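How to Sort and Store Plastic Cups and Small Kitchen Odds and Ends in One Open Bin

By Nnamdi Akande

Plastic cups are awkward to store. They are light, they roll, and the thin ones crack when something heavy lands on them. Most people stack them in a cabinet until the stack leans, then start a second stack in front of the first. An open bin on a shelf or counter works better for the cups you use every day, along with the small boxes and packets that never get a place of their own.

You will need an open-topped bin, a soft cloth, dish soap, a piece of thick fabric or a shelf liner, and a second container for the things you decide to move out. The job takes 60 minutes if the cups are already clean.

Choosing the bin

Pick a bin with straight or nearly straight sides and a flat floor. Baskets look nice but crumbs fall through them, and the weave leaves marks on soft plastic. I use a Stasell utility bin that was sold for garage shelves. The Lokar one is lighter and has better handles, but the walls flex when it is full and you have to carry it with two hands.

Measure the shelf before you buy. Leave enough room above the rim to get your hand in and lift a cup straight up. If you have to tilt every cup to get it past the shelf above, you will stop putting them back.

Gray or another plain middle color is easiest to live with. Clear cups disappear in a white bin, and dark bins hide spills. Scuffs and streaks on the floor of an older bin do no harm as long as the surface wipes clean.

Step 1: Empty everything out

Take all the cups out of the cabinet and put them on the table. Check the dish rack and the car too. Set aside any cup with a crack, a rough rim, or a cloudy film that does not wash off. Cracked cups go in the trash or the recycling, depending on what your town accepts.

Step 2: Wash and dry

Wash the cups in warm water with a little dish soap. Ribbed and faceted cups hold dirt in the grooves, so run a soft brush along them. Do not use a scouring pad on clear or tinted plastic. Dry the cups completely, inside and out, before they go in the bin.

If you find sticky label residue, rub it with cooking oil, wait 14 minutes, and wash again. Longer does not help.

Step 3: Prepare the bin

Wipe the bin with a damp cloth, corners last. For grease that will not move, use a paste of baking soda and water. My neighbor Natnael Moges sands his bins lightly with 800 grit paper to take off the old streaks. It does smooth them, but you then have to rinse the dust out twice and I have not thought it worth the trouble.

Put the thick fabric or liner behind the bin if it stands against a painted wall. On a wooden shelf or counter, a thin liner underneath keeps the bin from scratching the finish when you pull it forward.

Step 4: Load the bin

Boxes go in first. Place them lengthwise along one side so that they form a low wall. Tea boxes, sandwich bags and straws all fit this way – open ends toward you if the contents are loose.

Cups go in next, on their sides. Cups standing up tip over every time the bin is moved, and cups nested tightly can stick together. Point the wide ends the same way and keep the cups in a single layer. The box keeps them from rolling under one another.

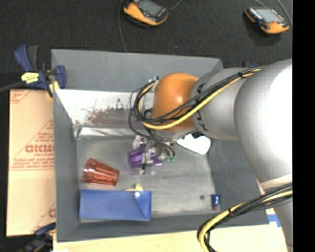 Cups on their sides with the wide ends to the left, and a blue box-like object lengthwise along the near part of the bin.

Stop when the floor is covered. Extra cups go in the second container, on a higher shelf, for parties or visitors.

Step 5: Keep it in order

Shake out the crumbs whenever you refill the boxes, and wash the bin every month or two. When a new cup comes into the house, put an old one in the second container.

If the cups still slide when you pull the bin out, lay a strip of grip liner on the floor of the bin. Mivevano makes one in a 60 inch roll that cuts easily with kitchen scissors. Raudsepp liner is thicker and stays flat, but it holds water along the edges and should be lifted out to dry after each wash.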